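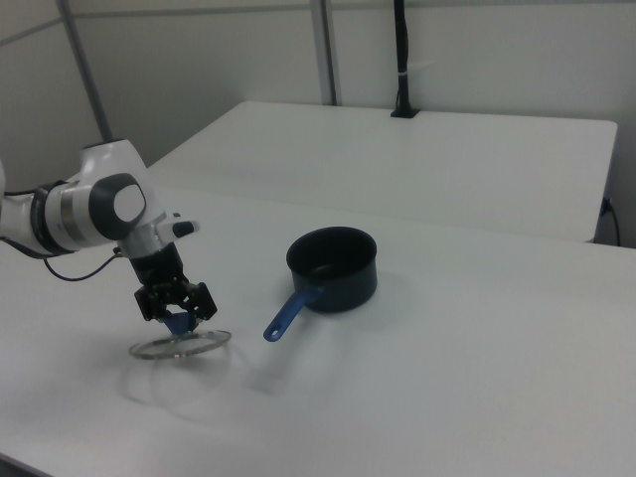 Ticket 762 — blue-handle saucepan, lid rattles and handle turns
Opened: June 2024
Status: open, waiting on part
Category: cookware / returns bench

Problem as reported
Small navy saucepan, blue plastic handle, round glass lid with blue knob. Customer bought it as part of a Dritska set. Two complaints on one slip. Lid rattles at a simmer and spits water down the side. Handle rotates a little when the pan is lifted full. Wants a fix or a swap, not a refund, likes the size.

Log

Entry 1
Checked the slip against the order. Set is right, lid is right for the set. No note on what kind of stove. Asked, waiting.

Entry 2
Handle first, that's the one that can burn somebody. Filled pan with 300 ml cold water, lifted by the handle, tipped it left and right. Turns a few degrees then stops. Same empty. Screw at the pan end is snug but the plastic collar around it has play. Backed the screw out, threads fine, no rust. Small washer missing. Either never fitted or lost when somebody took it apart to wash.

Entry 3
Put in a washer from the Barkitwood spares box, closest size we had. Better but not gone. It's a hair too thin. Did not double them up, tried that on an earlier ticket and the screw only caught by two turns.

Entry 4
Customer answered. Gas stove, mid size burner, usualy on high. Flame probably going up the side. Told them smaller burner, lower flame, keep the handle away from the neighboring burner. Also asked about dishwasher. Yes, every time.

Entry 5
Lid. Set it on the pan cold, pressed round the rim with one finger. Rocks on one side. Swapped in a known good lid from the shelf, no rock. So pan rim is true and it's the lid. Metal band looks ok by eye. Laid it flat on the table upside down on a cloth and felt a gap with a slip of paper, opposite the vent.

Entry 6
Knob. Was loose when it came in, a quarter turn by hand. Tightened from underneath. Do this before you judge any rattle — a loose knob buzzes on the glass and sounds just like a bad rim. Rattle was less after but the rocking is the same.

Entry 7
Compared with the other pot on the bench, the deep dark one with the black glass lid and the blue knob. Lid goes down flat there, no rocking, knob tight.
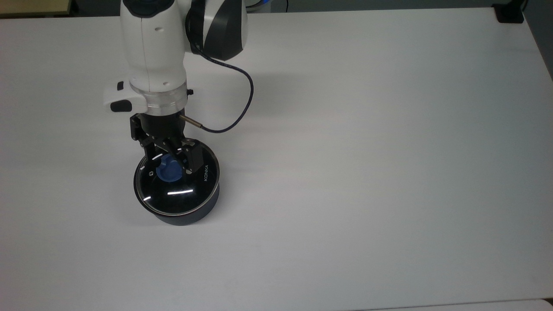

Knob screw is the same thread on both so spares can be shared, worth knowing. Lids can't, diffrent size. Added that to the parts sheet, line 117.

Entry 8
Simmer test with the customer's lid, knob tight. 17 minutes on low. Quiet for most of it, starts ticking once the steam builds. Water down one side only, the side with the gap. Known good lid, same time, same heat, nothing.

Entry 9
Ordered from Ríos: one lid, one handle washer in the proper thickness. Virunow also lists the washer but only in bags and we don't need a bag. Ríos says lid could slip to August. Told customer. They asked can they have the pan back meanwhile, said no, not with the handle like that. Offered a loaner, they'll think about it.

To do
Fit washer, redo the full-pan lift.
New lid, redo simmer test on low and again on medium.
Put a line in the care leaflet re checking the knob screw.
Old lid goes in the reject bin, mark the gap side with tape first.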